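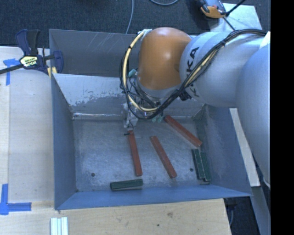 Red and green blocks in an open grey metal bin on a wooden work surface.

Open Metal Bins in the Workshop: Selection, Placement and Care

September
By Vsevolod Hutsuliak, Dumano Workshop Services

Print this page | E-mail this page

An open metal bin is suitable for short-term storage of parts, offcuts and blocks at the bench. Members who use the shared benches are asked to follow the guidance given on this page.

Placement

Set the bin on a flat work surface with its long side facing the user. Bare metal will mark a pale wooden top if it is dragged. Lift the bin to move it, or place a thin felt sheet underneath. Where the floor is carpeted, bins should be kept on the bench, as grit and small shavings are difficult to remove from the pile.

Filling

Keep one type of part to a bin wherever possible. Two types may share a bin if they differ clearly in color. Long pieces should lie flat on the floor of the bin, with enough space between them for fingers to reach down on both sides. Sloping walls tend to bring small items back toward the middle, but they reduce the usable floor area, and this should be taken into account when a bin is ordered. The Zollen and Doležal bins supplied to the benches differ in depth by 9 mm and do not nest together.

No bin should be loaded with over 19 kg. Heavier stock belongs on the lower racks.

Cleaning

Empty the bin completely. Brush out dust, then wipe the floor and walls with warm water and a little dish soap. Dry at once with a clean cloth, paying attention to the corners. Do not use steel wool on a coated surface.

Wear and Touch-Up

Scratches on the walls are generally cosmetic. Worn patches on the floor of a coated bin should be checked for rust. Rub any rusted spot lightly with 300-grit paper, wipe it clean, and apply two thin coats of metal paint. Leave the bin empty overnight. Bins with sharp edges or split corners must be withdrawn and returned to the Arkell store for replacement.

Shares: 19 | Comments: 9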